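I could eat rye bread every single day and not get bored! The dark, dense kind, I mean, with caraway in it and a crust that fights back a little. My neighbor Baiba Rozīte got me hooked when she handed me half a loaf over the fence one March (still warm, wrapped in a dish towel) and I ate most of it standing up in the kitchen with cold butter.

She gave me some of her starter after that, and I named it Priedītis because everyone seems to name theirs. It lives at the back of the fridge and gets fed when I remember. My first 2 loaves were bricks. I'd rushed the rise, and rye really doesn't like being rushed. Now I mix the dough before bed and leave it alone until morning, and it's so much better.

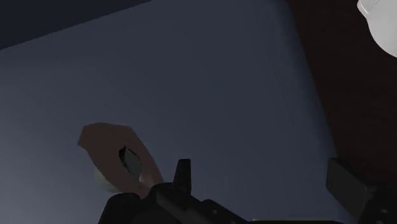

The other thing I changed was the scald. You pour very hot water over part of the rye flour with the caraway, stir it into a thick paste and let it sit, covered, for a good six hours. It gets sweeter as it sits, and the whole house smells like a bakery. I go a bit heavy on the caraway, but Baiba says hers has even more!

Then it's a hot oven to start, turned down after the first stretch, and 40 minutes more until the bottom sounds hollow when you knock on it. Brush the top with water right away if you like it shiny.

And please wait before you cut it. I know, I know, I'm one to talk, but rye is gummy inside on the first day. Ours usually gets sliced the next morning, with butter and radishes, or smoked fish if there's any left. I want to try a version with dried apricots next, so if you've made one, tell me how much fruit you used!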